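Pan de centeno en febrero, segundo intento

Llevaba todo el invierno con ganas de volver al centeno y por fin me he puesto. ¡Qué alegría de pan, de verdad!

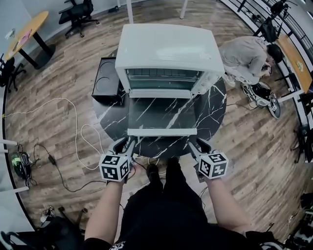
La masa madre

La mía viene de un bote que me pasó Noemi Kapoor cuando todavía vivíamos las dos en Grernham, y desde entonces ha sobrevivido a dos mudanzas y a un verano entero olvidada al fondo de la nevera. Es bastante líquida, huele a manzana verde y cuando le doy centeno integral se pone como loca. La refresqué por la noche y otra vez a las siete de la mañana, con agua templada, y a media mañana ya empujaba la tapa.

La harina la compré en el molino de Dernow, que la muele gruesa y la vende en sacos de papel. Pedí 2.000 gramos pensando que me durarían hasta la primavera y ya voy por la mitad (mi vecina tiene parte de culpa, le encanta que le lleve pan). Tiene un color gris precioso y absorbe muchísima agua. La primera vez me quedé corta y me salió un ladrillo que hubo que cortar con el cuchillo de sierra y mucha paciencia.

Lo que he cambiado

Lo primero, el escaldado. Mezclo una parte de la harina con agua hirviendo la noche anterior, lo tapo y me olvido. Por la mañana está dulce y pegajoso, casi como unas gachas, y da una miga mucho más jugosa.

Lo segundo, no amasar. El centeno no lo necesita, se remueve con cuchara de palo hasta que no queda harina seca y al molde. Con las manos mojadas se alisa la superficie y ya está. A mí me costó hacerme a la idea, vengo del trigo y me pide el cuerpo plegar y plegar.

Y luego la espera después de hornear, que es lo peor - envuelto en un paño, un día entero sin tocarlo. Esta vez usé el termómetro y lo saqué cuando el centro marcaba 98 grados. Aguanté hasta la tarde siguiente y la diferencia es enorme: corta limpio, no se pega al cuchillo y el sabor se ha redondeado.

Con qué comerlo

Con mantequilla y sal gorda, para empezar. También con arenque, con queso fresco y pepinillo, o con la mermelada de ciruela Wieczorek que me traje de Trindirine, ácida y espesa, una maravilla. Tostado al cuarto día está casi mejor que el primero.

Quiero probar ahora con alcaravea y un poco de melaza. Si alguien tiene una buena proporción para un molde alargado, que me la deje en los comentarios, que con la melaza siempre me paso.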